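Notebook — calligraphy table, June, started 9:40 a.m.

Carrying on from the last entry. Size test on the yellow is still open, and Estíbaliz Urquijo wants the handling notes for the brushes written down before the table gets used by the Wavton evening class. Both are below, along with the felt, which I keep putting off.

Paper is the Garport stock, the 200-sheet pack. The first 3 sheets off the top were curled from storage, so I put them aside for wiping and started the test on the fourth. Ink block and black ink stay in the drawer for this one. I don't want any black near the yellow until the numbers are settled.

Brushes. We keep the hanging ones on the dragon-head rack by the wall, tips down, and I would like it to stay that way. Last winter they were standing in a jar, handles down, and water crept back into the ferrules. Two heads came loose and had to be glued. Rinse in cool water, press the hair between two fingers toward the tip, shape the point, hang it up. No hot water, no soap unless pigment has dried in.

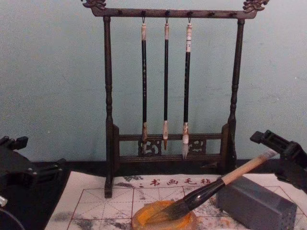
The white-haired one is for Đorđević's small-character sheets and should not go into color. White hair holds a stain from the yellow for weeks, and I have no spare in that size. The thin one is for outlines and seals. Anyone who needs a brush for washes should take the big one with the plain wood handle, which is what I use for all the pigment tests anyway.

Felt. The grid is still readable everywhere I need it, so I am not replacing it yet. The old gray and black marks are set and do not come off on paper. I checked by pressing a damp sheet of the Garport over one of the darker blotches and leaving a weight on it for 6 minutes. Clean on the back. Plovico sells the same type of felt without the grid, and Estíbaliz would prefer that for painting. I would keep the grid, because beginners look for it. To decide when the order goes in.

The felt must not be folded. Roll it with the printed side out. The crease from the spring move took a month to flatten and you could feel it under the brush.

Pigment test, 11:15 a.m. Mix was 3 parts size to 100 parts water, yellow ground in by hand, left standing and stirred again before use. On a flat sheet it brushes out well and the orange comes up where the stroke overlaps. The edge of the stroke feathers more than I would like on long horizontals. Second mix was 6 parts to 100. Feathering mostly gone, but the brush drags at the end of the stroke and the color looks duller once dry.

Only one dish out at a time, set on the middle of the felt. I had two out in the previous test and mixed them up. The gray block goes beside the dish, and the large brush can lie across it between strokes.
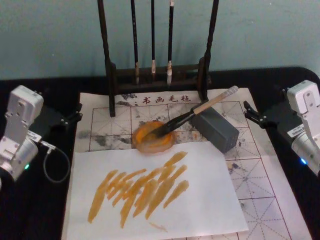 Strokes were done in the same order on each sheet: horizontal, vertical, dot, left-falling, right-falling. Load the brush, touch off on the rim, one stroke, reload. With the big brush I get the most even color if I turn the handle a little while touching off. Going straight across the rim leaves one side of the hair heavy and the right-falling stroke comes out with a blob at the foot.

Dry sheets are clipped on the line by the sink, marked in pencil on the back with the mix and the stroke order. Please leave them up until I have compared them in daylight.

To do:
Try a mix between the two, probably 4 parts.
Ask Plovico about felt sizes, both types — price for one and for 3.
Black cloth needs a wash before the class, cold, by itself.
New label for the yellow jar. The old one says "ocher" and it is not ocher.
Show Estíbaliz the 6-part sheet before I rule it out, she may want it for flat backgrounds.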